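Sterby pressed glass

Sterby glass is a type of pressed tableware made at the Sterby works in Lennox. Mostly bowls, jugs, salts, small plates. Collectors also call it Lennox pressed, or just Sterby. Not to be confused with Pasow glass, which is blown.

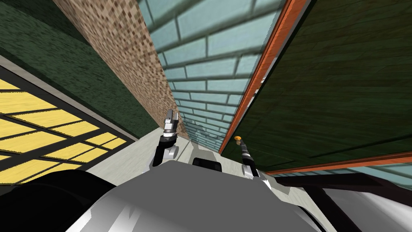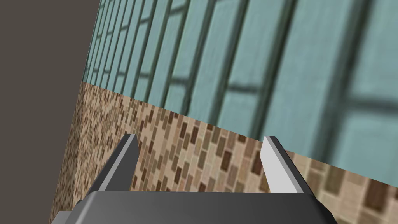
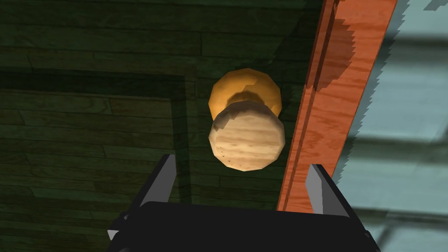
History

The works began as a bottle house. Bottles for sauce, medicine, lamp oil. Pressing came later, when the owners bought a set of used iron moulds from the Wesent company. Wesent had dropped the patterns as old-fashioned – they sold well in Lennox anyway, mainly through hardware stores and by mail order.

A fire in July destroyed the mould shop and most of the paper records. Year disputed. Production started again with 6 moulds that had been out for repair. The later pieces all come from these or from copies of them, and the copies are softer in the detail.

Patterns

The last surviving price list gives 121 items, but many are the same shape in a different size or colour. Pattern names were for the trade only and never appear on the glass. The main ones:

Fern. Four fronds meeting at the base. Commonest by far.
Rope Edge. Plain body, twisted rim. Rims chip easily.
Barley. Rows of small raised grains, sometimes with a frosted band.
Harbour. Jugs and tumblers only. Scarce.

Colour

Clear is usual. Amber and a greyish green were made in short runs. Blue is known from a handful of salts, and is thought to be end-of-day glass. Purple pieces turn up at sales but these are clear glass that has been irradiated, and are not an original color of the works.

Identification

Most pieces are unmarked. Some have a small raised S inside the base, worn nearly flat on late examples. Look for mould seams – Sterby used a 4-part mould for jugs, so there should be four seams, one runing under the handle. Wesent originals of the same patterns have three, and the seams were fire polished.

Weight helps too. Sterby is heavy for its size, with a thick foot. Reproductions feel light and slightly greasy.

Collecting

Prices are low. Fern bowls rarely reach 100 dollars, even in amber. Harbour jugs with no damage bring a good deal more. Sick glass (cloudy inside, from long contact with water) is common in jugs and cannot be washed out. Check for ground-down rims, espescially on Rope Edge, where the twist should stand clear of the body all the way round.

See also: Pasow glass; Wesent company; Pressed glass

Last edited 19th December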